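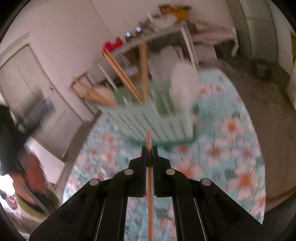

3.2 Song festival entries and their release on record

The second group of recordings consists of songs written for the Liltport Song Festival and later issued on disc. We catalogued 599 sides pressed by the Grollis label, of which 200 could be matched to a festival programme by title and composer. Matching was done by hand. Where a title appeared under more than one spelling, the form printed on the record label was kept and the others were entered as variants.

Tempo was measured over the first verse and the first refrain of each song. As Figure 3 shows, the refrain is slower than the verse in most of the matched songs, and the difference is larger in those with a choir. In 19 cases no festival tape survives and only the studio version could be measured. These are plotted as open circles.

Figure 3. Tempo of verse and refrain in the matched songs, in beats per minute.

Liner notes were treated as a separate source. Obeidat's reading of the Lustville notes places the writing of several songs in May, before the call for entries. The programmes do not settle the point, and we leave these songs undated in the tables.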